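Chapter 3
Showing the Task: Demonstration by Hand and by Remote Control

Learning objectives

After completing this chapter, the student should be able to:
distinguish between kinaesthetic teaching, teleoperation and demonstration with hand-held grippers;
identify the main sources of error in each;
plan a short recording session for a household task; and
judge whether a recorded demonstration is fit for training.

3.1 Introduction

In Chapter 2 the robot's behaviour was written out in advance. The programmer named the positions, set the speeds and decided what should happen at each step. That approach remains sound where parts arrive in the same place and in the same orientation every time. It serves poorly in a laundry or a bedroom, where the object to be handled has no fixed shape and the person who understands the task best may never have written a line of code.

An alternative is to have a person perform the task and to record the performance in a form that a robot can use. The person is called the demonstrator, and a single recorded performance is called a demonstration or an episode. A collection of episodes, together with the labels and notes that belong to them, forms the training set.

The quality of the training set depends heavily on how the demonstrations were given. Students often assume that the learning method matters most and leave the recording to whoever is available. The Floserance case study at the end of this chapter shows the cost of that assumption. Of 2,939 episodes recorded in the first stage of the project, 649 were withdrawn on review, most of them for faults that the demonstrator could have corrected on the day.

3.2 Three ways of demonstrating

In kinaesthetic teaching, the demonstrator takes hold of the robot's arm and moves it through the task. The joints record their own positions, so the motion is certain to be one the arm can make. The method is tiring with larger arms, and it is awkward where two arms must work together, as one person can seldom guide both with equal care.

In teleoperation, the demonstrator stands apart from the robot and directs it through a controller, which may be a joystick, a headset or a smaller copy of the arm. The robot's own cameras record what the robot sees. The demonstrator's sense of touch is reduced or lost, however, and new operators tend to work slowly and to grip harder than the task requires.

In the third method no robot arm is needed during recording. The demonstrator holds a gripper in each hand, or in one hand for simpler tasks, and carries out the work directly. The jaws limit the demonstrator to the kinds of grasp the robot will have, while the arms and wrists remain free to move at a natural pace. 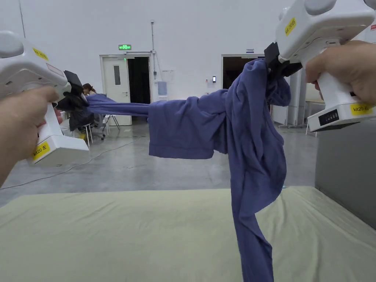

Cloth is a demanding material for all three methods. A garment folds over itself, hides its own edges and changes shape whenever it is lifted. Two grippers working together can put tension on the fabric and bring a sleeve or hem into view, but the demonstrator must choose where to grasp before the whole shape is known. A learner that has seen only tidy garments will have no guidance when it meets a twisted one. Demonstrations should therefore begin from a range of untidy starting positions, and the range should be written into the session plan.

3.3 Left and right

Where two grippers are used, each must be identified and kept to its own hand for the whole session. If they are exchanged partway through, the motion of one arm will be stored as the motion of the other. The fault is hard to detect by looking at the numbers alone. Labels should be placed where the demonstrator can read them while working, in the demonstrator's own language, and checked before every episode.

3.4 Terms used in this chapter

Demonstrator: the person who performs the task.
Episode: one recorded performance, from the starting position to the agreed finish.
Regrasp: the release of an object followed by a second grasp at another point.
Session plan: the written list of tasks, starting positions and checks prepared before recording.

Before you read on

Choose a garment and fold it using only the thumb and forefinger of each hand. Record each regrasp in your workbook. Repeat the task from a different starting position and compare your notes with those of a partner. You will need both sets of notes for Section 3.5.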